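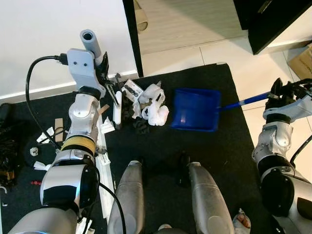
*Posted by the Skumis teaching desk · October 29, 2025*

# Sweep-up task: questions from operators

**What counts as one demonstration?**
One full pass, from both tools at rest to both tools at rest. The right arm holds the dustpan by its handle, the left arm works the brush, and the litter goes into the pan. If you stop halfway, mark the pass as partial and start a new one.

**How many do we need?**
The target for this task is 3,000. We have 2,982 accepted so far, and 788 of those were done by remote control. The rest were done by hand guiding.

**Should I use hand guiding or remote control?**
Check your shift sheet. Hand guiding is easier to learn, but your own arms can end up in the head camera's view. Remote control takes longer to get used to — most people need a few sessions before their passes are accepted.

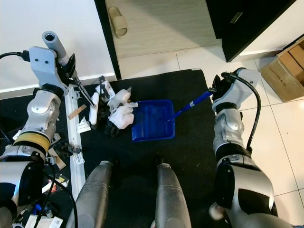
Keep the pan flat on the mat while the brush is moving. Tilt it only when you lift it. If the lip comes up early, small pieces go under it and the pass is rejected.

**Can I choose my own litter?**
Yes. Mix paper, plastic and small boxes, and change the layout between passes. No glass, liquids or food.

**Do I have to get every piece?**
No. Leave anything you can't reach in two tries. We would like a clean pass with one scrap left behind more than a long chase.

**What if a gripper slips?**
Let go, take hold again and keep recording. The Sowerby software keeps recoveries, and they are useful in training. Don't reach in while the arms are powered.
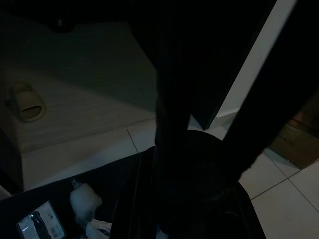

The wrist cameras record the whole time as well. Dim pictures from them are fine as long as the fingers can be made out. Wipe the lenses before each shift.

**Where do I report a bad pass?**
In the Bratitz log, under the pass number. One line is enough — "dropped brush" or "lost link" will do.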